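Robot Skills by Demonstration – Handout 4: Two Arms, One Operator

Welcome back! This week we stop writing motions as lists of numbers and start showing them. You will drive both arms from the operator's seat, and the robot will store what you did so that a policy can learn from it later. It is my favourite session of the whole course, and I hope you'll see why once you've had your hands on the controls.

The task in this handout is placing a phone in a tray. It sounds tiny, but it has a reach, a grasp, a carry and a release in it, and every one of those can be done well or badly.

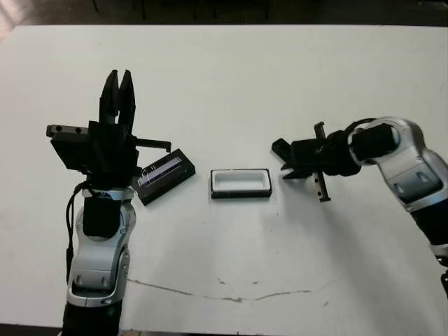
Posted by the course tutor, Bhutto Lab, Umgate – Unit 4 handout

4.1 Before you touch the controls

Look at the layout from the head camera's side, as that is what the policy will be given. Can you see the inside of the tray? Can you see both sets of fingers? If an arm hides the very thing you are about to pick up, move the arm's starting pose and look again. A person standing beside the table can lean over for a better look – the policy can't.

Then practise without recording. Open and close each gripper, bring the fingers down towards the table and back up, and get a feel for how far your own hand has to travel. Most people find the second arm much harder than the first. Park it somewhere sensible and leave it alone until you need it.

4.2 What makes a good demonstration

Go at a steady pace. Long pauses are a real nuisance in the data, as the policy can learn to pause too, and then sit there forever! If you need to think, think before you press record.

Try to make each recording a little different in where things start, but keep the plan the same. Suppose you grasp the phone by its end in one run and by its middle in the next, with no change in how it was lying. The policy sees the same view with two different answers, and may well try something halfway between. Pick one grasp and stick with it.

Small corrections are welcome. If you come in slightly high and ease down, leave that in. It shows the robot how to get back from a small mistake, and we will be very glad of it in Unit 5.

4.3 Carrying and letting go

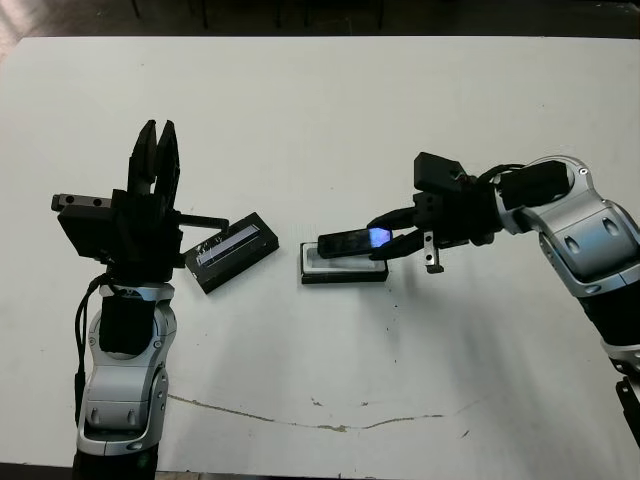
Fig. 4.2 – Phone held in the right gripper, just above the tray and tilted down at its left end.

Tilt matters more than beginners expect. With a thin, flat object and a rimmed tray, one end may meet the rim first and turn the object in the fingers. Slow down over the tray, level off if you can, lower, and only then open. Back the fingers away along the line they came in on, so they don't drag the object with them.

4.4 Recording sheet

Each pair records 200 runs over the two lab slots. Write down the run number, the starting layout, and whether you would keep it. Be strict but fair: a dropped phone goes in the "discard" column, a wobbly but complete run stays in. Save everything under your pair name in the Brillow folder, including the discards, which we will use when we look at failure cases.

4.5 To think about for Saturday

Watch 2 of your own runs side by side. Where do they differ most – in the reach, the grasp or the release? Would a wrist camera have helped at that moment?

Filed under: Teaching notes, Teleoperation, Learning from demonstration

Related handouts
Unit 2: Gripper fingers and what they can hold
Unit 3: Camera placement on the Kancombe bench
Unit 5: Learning from small corrections
Reading list for Units 4 to 6

Contact the teaching office, Room 452 | © Bhutto Lab, Umgate | Back to top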